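Prirar Recruiter Guide
Section 3: Setting up interview scheduling

Before you start, you need an account with the Hiring Manager role. If your company uses the Kistotlow calendar connector, ask your administrator to turn it on first.

1. Open Settings and choose Interviews.
2. Click New schedule and select the job opening.
3. Enter the length of the interview. The default is 35 minutes.
4. Add the interviewers. You can add up to 3 for one meeting. 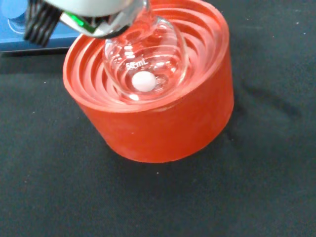

5. Select the time zone of the candidate. Prirar does not read it from the résumé.
6. Click Save draft.

Note: A draft is not visible to candidates. It stays in the Drafts tab until you publish it or delete it.

7. Open the draft again and check the text of the invitation. The fields in square brackets are filled in automatically, so please do not translate them or change their spelling.

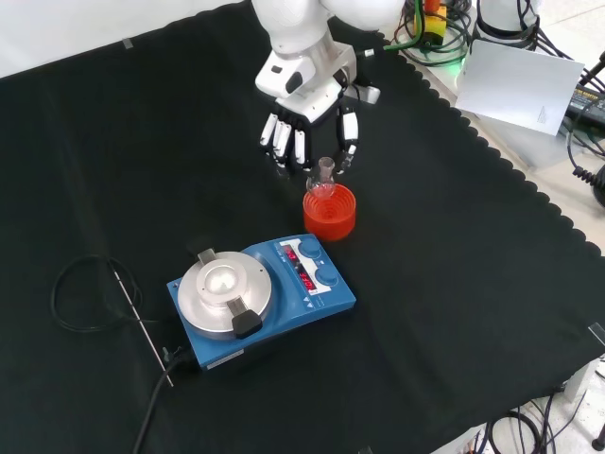
8. Click Publish. The candidates on the shortlist receive the invitation by email.

Caution: After publishing, the interview length cannot be changed. To correct it, you must cancel the schedule and create a new one. All candidates then receive a cancellation message.

If you see error 746, the calendar of one interviewer is not connected. Ask this person to sign in again, and then repeat step 8.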